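How do you teach a robot to fold a dress?

Published 22 April 2021

Folding clothes is a chore most people learn by the age of 10. For a robot it is one of the hardest jobs in the house. The Namis project is trying to find out how a robot can learn it.

Why is cloth so difficult?

A brick keeps its shape when you pick it up. So does a cup. A robot can be told how wide a cup is and where its handle is, and those facts stay the same all day.

Cloth is different. Pick up a T-shirt by one sleeve and the rest of it hangs down. Drop it on a table and it lands in a heap. Drop it again and you get a different heap. There are so many possible shapes that no one could write a rule for each of them.

Learning by copying

You probably learned to tie your shoes by watching someone and then having a go. Scientists call this kind of learning "imitation", which means copying. Robots can learn by imitation too, but they need to see the job done many times.

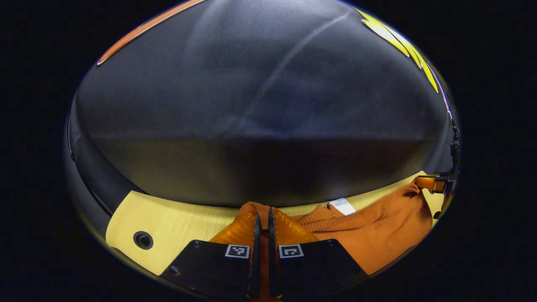
A person's hand has four fingers and a thumb, and most robot hands are much simpler. If people showed the job with bare hands, the robot would be trying to copy movements it could not make. So in Namis the people use grippers that they hold in their hands. A gripper has two fingers that close together, like a pair of tongs. Its soft orange pads can take hold of a piece of knitted cloth and pinch it between them. Each black finger also carries a small square with a black and white pattern. A computer can find patterns like these in a picture and use them to work out how far apart the fingers are.

What happens to the pictures?

Each time a person does the job from start to finish, it is called a demonstration. One demonstration does not teach a robot very much. The first test at Ustside used 100, and the robot still missed the cloth on many of its tries. By June the team wants to have 2,000 — all of them with clothes.

A computer program goes through the demonstrations and looks for links between what the camera saw and how the gripper moved next. This is called training.

Where does a fold begin?

It is easier to start with the garment spread out flat. The neck, the sleeves and the skirt can then be told apart, and a wide skirt can be brought in from the sides before the dress is made shorter. Big pieces of clothing are often easier to manage with two grippers, one for each hand.

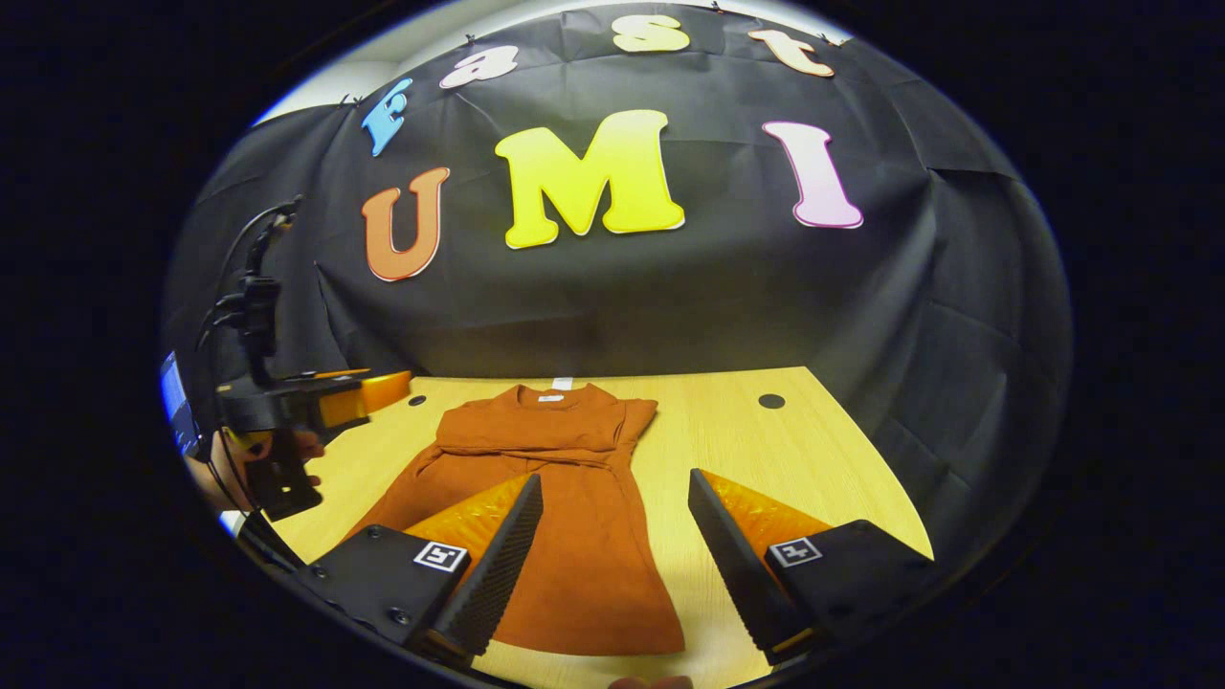 Does it work?

Sometimes. After training, the robot was given 20 tries at folding a dress it had met before. It finished 10 of them. A second group, in Bragança, will repeat the test with different clothes. If the robot can only fold the dress it practised on, it has not learned very much about folding.

Words to know

Demonstration: one complete showing of a job, done by a person.
Gripper: a tool with fingers that close to hold things.
Imitation: learning by copying.
Training: the stage when a computer program looks for patterns in many demonstrations.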